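Last updated 28th September

I have worked in the laundry at Jomurness for a long time. We wash for a care home and two small sports clubs, and most of what comes through the door is personal clothing, so it has to go back to the right person. That part hasn't changed. What has changed is who puts it in the machine.

The loading arm started on the small washers in the spring. Before that, one of us did every load by hand, bending down to the basket and back up to the door, and on a full day that came to 90 baskets between two people. My knees knew all about it. Now the arm does the small washers and we do the big ones, plus the sorting, the folding and the stain table.

It is slow. I can load a small basket before the arm has finished its first few grabs. Soledad Trujillo, who runs our shift, told us not to stand there and race it, and after the first week we stopped. You start it, you go and fold, you come back when the light changes.

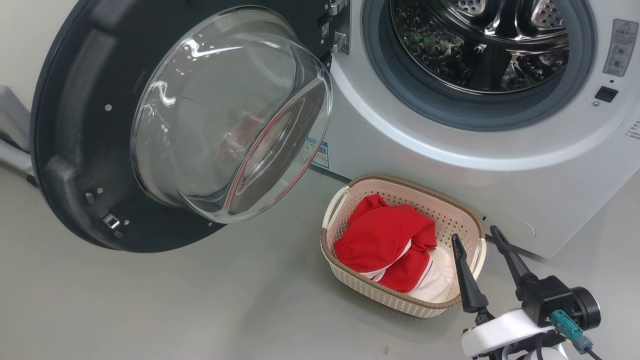

My job title is still laundry attendant, but a good part of the day is now getting things ready for the arm. Pockets get emptied at the sorting table, zips closed, socks put in net bags. Then the basket goes on the floor in front of the washer and the door gets opened all the way, and that second part matters more than I expected. The door has a big domed glass that sticks out, and if you leave it half open it takes up the space the arm wants. I also try to put the colors on top, like the red thing with the white stripes, and check what is under them. A white item under a red one is the kind of thing I used to catch with the clothes already in my hands. Now I have to catch it at the basket, because the arm will load whatever it is given.

We had some trouble over that in the first month. A set of pillowcases came out pink and there was a discussion about whose mistake it was. Saodah Mandagi asked that it be written down who checks the basket, and it was. It's the person who sets it down. I think that was fair, but it does mean you carry the blame for a load you didn't put in.

Hours are the thing people ask me about. No one was let go. One person retired and was not replaced, and the evening shift is shorter than it was. I do 77 hours in two weeks, where I used to do 80 with overtime on top, and I miss the overtime. I don't miss the sore back.

Next they want to try it on unloading. Wet sheets are heavy and they twist together, so I will wait and see.

Comments

Gremero: We got one at our place and the net bags were the hardest part. Everybody forgets the socks.

Wilczyńska: Did they pay you any more for doing the checking?

Ekeo: Same question as above. Ours said it was "part of the role."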